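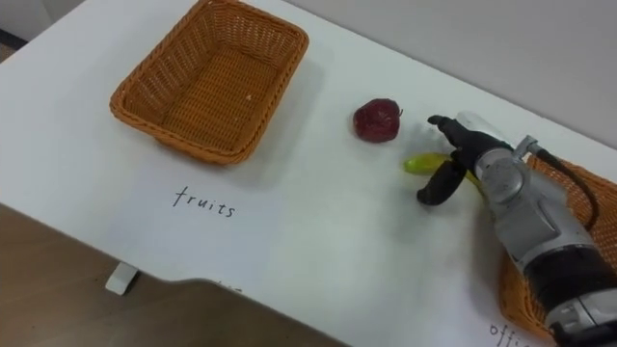
Ticket: Audio guide drops out in rooms 3 and 4, Doherty exhibition
Reported by: front desk, Zovdale Gallery
Handled by: Didier Moulin, visitor systems
Priority: raised from normal to high
Status: resolved, one item left open

Report
Visitors to the Doherty drawings exhibition say the audio guide stops partway through the commentary in rooms 3 and 4. The handset shows the right picture number but there is no sound. Going back to the menu and keying the number again sometimes brings it back. Rooms 1 and 2 are fine. The desk has had complaints every day since the opening and has been giving refunds on the guide hire.

09.40
Took two handsets round the whole exhibition. Both played normally as far as the end of room 2. The first one went silent at stop 22, the large charcoal of the harbour. The second played stop 22 but went silent at the next one. Battery full on both.

10.15
Swapped headphones. No change. Tried the handset's own speaker with the headphones out. No change, so it isn't the headphone socket.

10.50
Checked the sound files on the Hodari server. All the files for the exhibition are there and play to the end on the office computer. The ones for rooms 3 and 4 are a good deal bigger than the rest. They came in a separate batch from the recording studio after the curator rewrote the text, and were loaded in April, later than the others.

11.30
Asked the desk whether the fault is worse at busy times. They think so, but they also hire out more handsets then, so it may only look that way. Asked them to write down the handset number and the stop number for each complaint instead of just the time.

14.05
Looked at the wireless point above the door between rooms 2 and 3. It was moved during the hang to make space for the wall text and is now behind the new partition. Signal in room 4 is weak but the handsets stay connected. Had it put back on its old bracket. Signal is good in both rooms now. Stop 22 still cuts out.
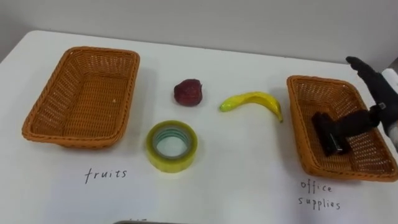

15.20
Rang Prokura, who supply the handsets. Their support desk says the handset holds each commentary in memory before playing it and will give up without a message if the file is too large. They asked for one of ours. Sent the file for stop 22.

16.10
Prokura rang back. The file was saved at studio quality and should have been made smaller before loading — the first batch was, the second wasn't. They suggest the same settings as the first batch.

16.45
Converted the files for rooms 3 and 4 and loaded them again. Cleared the memory on one handset and walked the route. Every stop played to the end. Did the same with a second handset, same result.

Next morning, 08.30
Cleared the memory on the remaining handsets before opening. This has to be done by hand, one at a time, and takes around 3 minutes each. Any handset that was out on loan to the education room needs doing when it comes back. The desk has a list.

12.30
Desk reports no complaints so far today. Visitors are getting as far as the sketchbooks in room 4 with sound.

Still open
The French commentary for stop 22 is the old text and mentions a drawing that was taken out of the show before the opening. The file itself plays properly. Passed to the curator's office for a new recording. Refunds are for the desk to settle and are not part of this ticket.

Note for the next exhibition
Check file sizes when a late batch arrives, and test on a handset in the room as well as on the office computer. The wireless point stays on its bracket — wall text to go on the other side of the door.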